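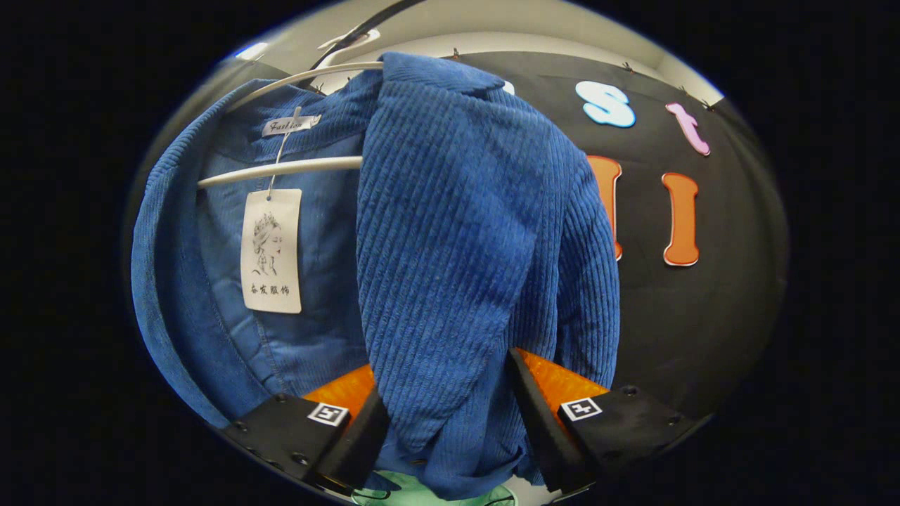 # The Hollis rail: jackets and coats

Hollis is a clothes shop on the upper floor of the old post office in Grorton. We sell new stock and ends of lines, mostly outerwear, and we add to these gallery pages when a batch has been unpacked and hung. The February delivery came to 86 pieces, and 26 of them were jackets. They go up on the site in small groups, so please look again if the one you want is missing.

Everything is photographed on the hanger with its tags left on. Colours vary from screen to screen, and blue is the worst for it. If the shade matters to you, come and see the piece by daylight at the front window.

## Blue corduroy jacket

Ribbed outside, smooth blue lining, folded collar. The sewn label at the neck reads "Fashion" and the maker's card is still attached, with a woman's head in a crown drawn on it.

Please ask us for the size before you travel. The size tab is tiny and hard to read in a photograph, and we would prefer to measure the jacket flat for you, across the chest and from collar to hem. Send us the same two measurements from a jacket you already wear and like.

## Corduroy in general

We are often asked how to look after it. Go by the care label first. Where washing is allowed, turn the garment inside out, use cool water and keep towels out of the same load, or the ribs will pick up fluff. Dry it on a hanger and brush it with a soft clothes brush along the line of the ribs.

Ironing flattens the pile. If you must do it, iron from the inside over a thick towel. Hanging the jacket in a steamy bathroom for an hour usually does enough. Elbows and cuffs wear smooth first, and blue shows this less than brown or tan.

Leave space on the rail at home. Corduroy that is pressed tightly between other coats all summer gets flat patches, and they take some brushing to lift.

## Buying and collecting

Prices are on the stock list, which is kept on a separate page because it changes more often than the pictures do. We can hold a piece for 2 days without a deposit. After that it goes back on the rail.

Collection is from Grorton or from our counter at Brovport indoor market. We post to Pravoston and further afield at the usual parcel rate. Jackets are folded into a flat box and weighed once packed; anything under 600 grams goes as a small parcel and costs less to send. Most corduroy is heavier than that.

Returns are accepted if the tags are still on. Try things on over whatever you would normally wear underneath, and leave the plastic fastener alone until you are sure.

The wool coats and the two waxed jackets will be added when they have been measured.

Page last changed 29 May 2025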